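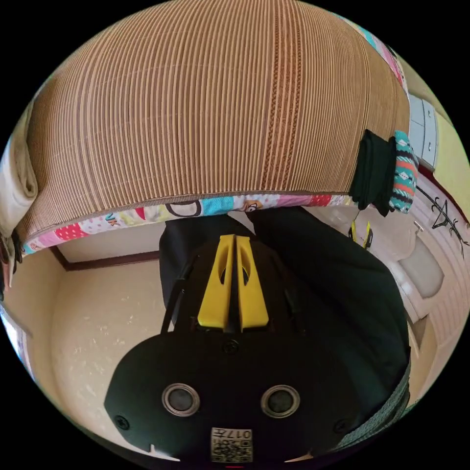 Jobs – Cricket

Pumora wants a fantasy cricket writer. You'll turn out 26 match previews a month, two of them before breakfast, and pick a captain readers can blame. Knowing what a googly is helps. Being right helps more.
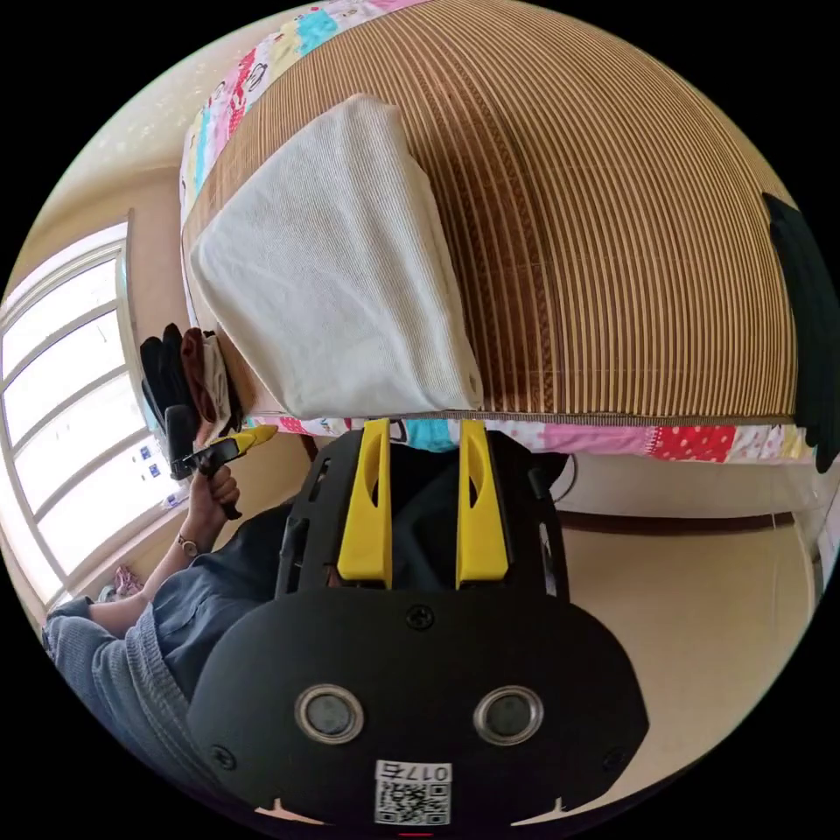 Brown mat, bright patchwork edging

Pay is $32 a preview. Send one sample, 1000 words at most, to Tiziana Rizzi by 29 Apr 2019. No poems about Test cricket – she has plenty.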